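Prendon Home Theater Library
Section 4: Adding your movies

Read section 3 first if the box isn't on your network yet. None of this works without it.

Before you start

Box plugged in, front light solid white. Blinking means it's still booting, give it a minute.
TV set to the right input.
Drive with your movie files on it. USB, formatted exFAT or NTFS. Mac-only formats won't mount.
The PIN you picked in section 3. Lost it? See Resetting the PIN, end of this section.

4.1 Connect the drive

1. Plug the drive into the rear USB port. The front one is for the remote dongle and doesn't put out enough power for a spinning drive.
2. Wait for "Drive found" on the TV.
3. Press OK, then Open Library.
4. Pick the folder your movies are in. One folder only at this stage. More can be added later under Settings > Sources.

Note: big drives with their own power brick, turn the drive on before the box. Other way round and it sometimes shows up as read only.

CAUTION: Don't pull the drive while the little disk icon is spinning. Use Eject in the top menu. The index gets written to the drive itself and a half-written index means starting over.

4.2 Name your files

The scanner goes by file name. It doesn't look inside the file. So:

Title (Year).ext
Works every time.

Title.ext
Works for most things. Will grab the wrong one if there's a remake, usually the newer.

Title_final_NEW2.ext
Good luck.

Sequels: write the number the way the poster does. Roman numerals are fine.
Director's cuts, extended cuts: put it in square brackets after the year, so Title (Year) [Extended].ext. The box then lists both cuts under one poster and asks which one you want when you press Play.
Movies split over two files: add part1 and part2 at the end, no space. They'll play back to back with a short black gap.

Note: no slashes or question marks in names. Windows won't let you anyway, but some ripping programs on other systems will, and the scanner skips the file without saying so. We're fixing that one.

4.3 First scan

1. Settings > Library > Scan now.
2. Choose Quick or Full. Quick gets title, year and poster. Full adds cast, running time, rating and chapter thumbnails. Do Quick the first time.
3. Leave it alone. You can watch something already in the list while it runs but menus will be slow.
4. When it's done you get a summary screen. Write down the "unmatched" number if there is one, you'll want it for 4.4.

How long? Depends on the drive. Our test library of 2,228 movies took all night on Full, finished before 7 am. A couple of shelves' worth should be done by the time you've made popcorn.

Note: the free Prendon account covers 1,000 titles. After that the scanner stops and the rest stay on the drive, unlisted. Nothing gets deleted. To lift the limit see section 9.

CAUTION: Don't run a Full scan and a firmware update together. If the box offers an update mid-scan, press Later.

4.4 Fixing bad matches

Wrong poster, wrong movie, or a gray tile with just the file name. Happens to everybody's library.

1. Highlight the tile.
2. Press and hold OK untill the side menu opens.
3. Choose Match again.
4. Type the title. Adding the year helps a lot. Results come up on the right.
5. Pick the right one, press OK, then Back.

Still not there? Choose Enter by hand. Title and year are required, everything else optional. For a poster, put a JPG in the same folder as the movie with the same name as the movie file. It gets picked up on the next Quick scan.

Home movies, recorded plays, your cousin's student short: don't let the scanner near them. Put them in a folder named Personal. That folder is skipped for matching and shown on its own row.

Note: Match again only changes what the box shows. Your files keep their names.

4.5 Trailers before the movie

Off by default. To turn on:

1. Settings > Playback > Before the feature.
2. Set Number of trailers. 4 is the most it'll take.
3. Choose where they come from: Same genre, Same decade, or My trailers folder.
4. Turn on Lights cue if you have Bonda bulbs paired. They dim when the last trailer ends, and come back up with the credits.

Bonda bulbs need their own hub on the same network. If the cue fires late, move the hub nearer the router, that's nearly always it. Bulbs in a different room group get ignored.

Sound jumps between trailer and movie? Turn on Even out volume, same menu. It only touches the trailers. The feature plays as mastered.

4.6 Sharing with a second room

You need a Sowa receiver for this (sold seperately), one per TV.

1. Plug in the Sowa, wait for the code on screen.
2. On the main box: Settings > Rooms > Add.
3. Enter the code, name the room.
4. Done. It picks up your library by itself, posters come in over the next few minutes.

Both rooms can play at once. Same movie too, each keeps its own place. Three rooms on Wi-Fi is pushing it, use a cable for at least one.

Kids' room: set a rating ceiling under Rooms > (room name) > Limits. Titles with no rating are hidden there until you give them one by hand. Quick scan doesn't fetch ratings, so a kids' room will look empty until you've run Full. We get more calls on this than anything else.

4.7 Subtitles

Same name as the movie, .srt on the end, same folder. Two languages: Title (Year).en.srt and Title (Year).es.srt. During playback press the speech bubble key to switch.

Out of sync: hold the speech bubble key, then left or right to nudge. Saved per movie.

Resetting the PIN

1. Power off at the wall.
2. Hold the small button on the back with a paper clip.
3. Power on, keep holding until the light goes orange.
4. Let go. PIN screen comes up on the TV, pick a new one.

Library and room names are kept. Watch history is not.

Coming from Kornik?

Kornik exports load directly. Save the export to the top level of the drive, then Settings > Library > Import list. Star ratings and watched marks come over. Custom shelves don't, you'll have to rebuild those.
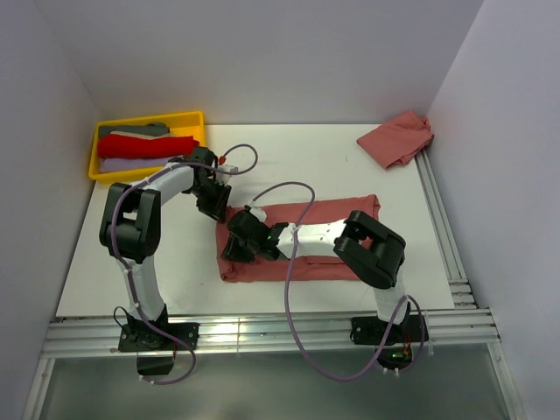
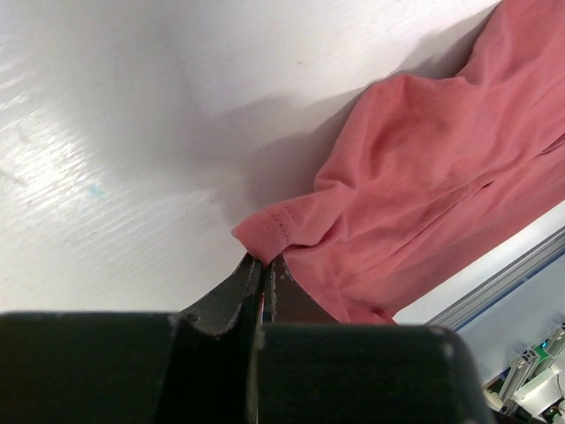
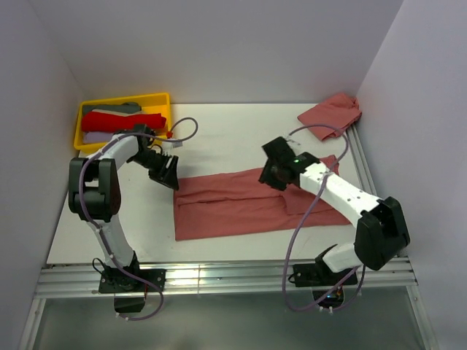
Fig. 4. Cloth on a white work surface.

Section text: Elikem Asamoah. Corrections go to the support address on the back cover, put the section number in the subject line please.

Next: Section 5, Remote and voice control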